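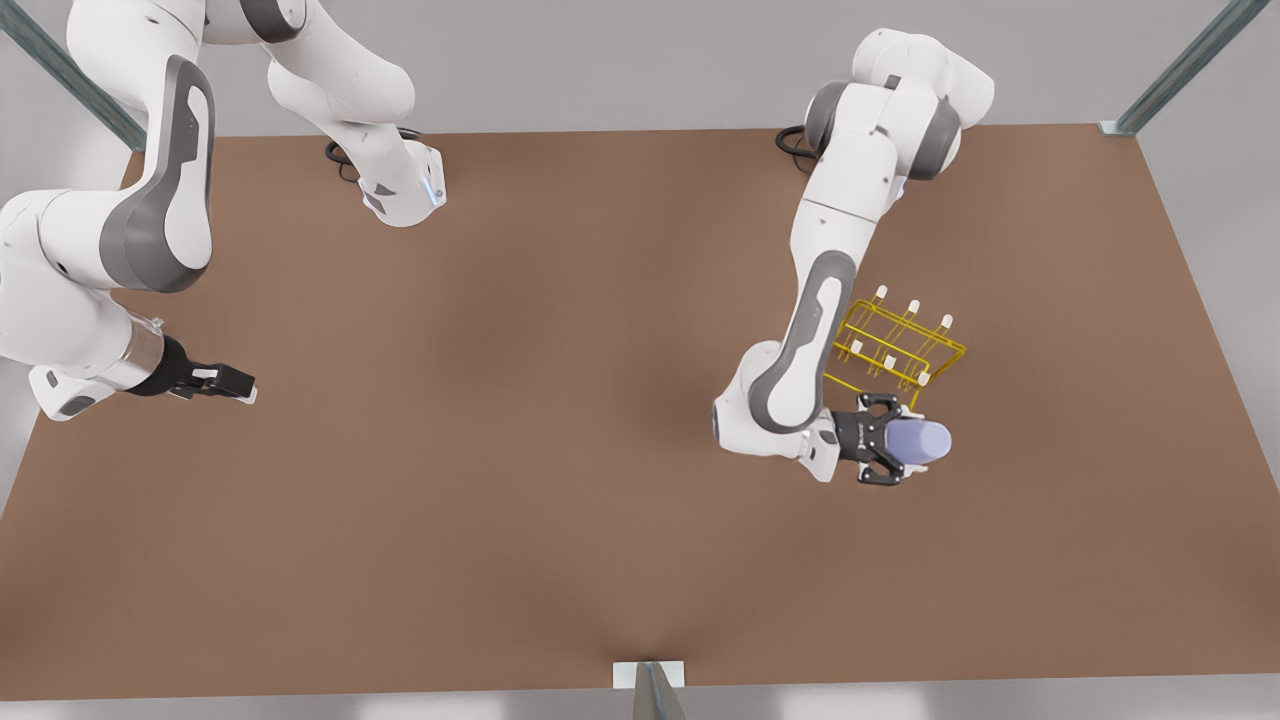 A white arm over a big brown table, as rendered on a computer.

The Kokberg paper mill opens its doors once a year, on 18th November, and charges you eight dollars to find out how cold a paper mill is. I had expected warmth, what with all the steam. The steam stays inside the dryers, where it has a job. Visitors stand in the rag hall.

Our tour had 22 people in it and a single pair of earplugs, which went to a man who had brought his own. We began at the pulp vats, which smell like a wet dog that has been reading. From there it was up an iron staircase to the Henen machine, the mill's pride, which turns gray soup into wrapping paper at a speed nobody would repeat loudly enough for me to hear.

The best part was the watermark room. They keep old wire molds in shallow drawers, and you are allowed to hold one up to the window if you promise to breathe the other way. I liked a heron made for the Fludik stationery company, slightly cross-eyed. The guide was fond of it too and went on for a good while about how the wire is stitched down — my favorite 13 minutes of the day.

Lunch was soup, served in the canteen without comment on the resemblance.

The shop sells seconds by weight. I came home with a stack of cream writing paper, deckled on three sides and chewed on the fourth, and a bus ticket back to Nkosi that I had used as a bookmark and then couldn't find. The driver let me on anyway.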